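Friday

Up at six. Rain until nine, then gray. Walked to the bus and got to Viltwood early, so I sat in the Bermúdez bakery and went through the bills. The dentist wants 300 for the crown and the rest after it is fitted. I paid the electric and left the phone for next week.

Estrella Barrera called while I was there. She has found a place in Uklow, two rooms and a yard, and she can have it from the end of September. She asked if I would take Enero for the first month while she paints. I said yes. He is an old cat and mostly sleeps. I will need to clear the back room and find the litter tray.

Late morning

The black appliance with the mustard-yellow panel was out on the table. I read the mail and wrote to my sister. Two pages, mostly the roof. The roofer came by on Tuesday, looked up at it from the street and left a card.
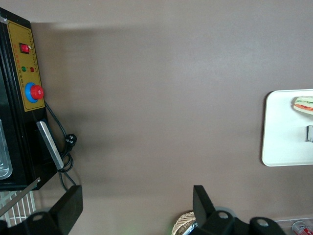
Afternoon

Library. Returned the book on canals, 60 cents owed. I gave up on it before the locks. Took out a mystery and a map of the Uklow trails in case I visit. My knee was fine on the stairs. Lunch was late. There was a wrapped triangle sandwich on the tray, with plenty of snacks and drinks on the table.

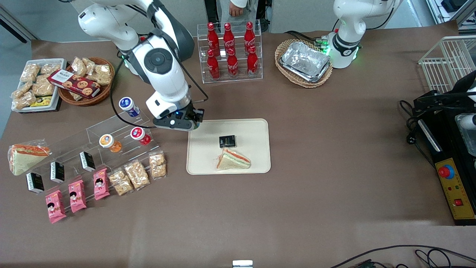

Evening

Soup. Moved six boxes out of the back room and stopped when I got to the letters. Read one from Dad about the truck and put the lid back on. Called Estrella again to ask what Enero eats now. Dry food in the morning, wet at night, and he won't touch fish. Bed at ten.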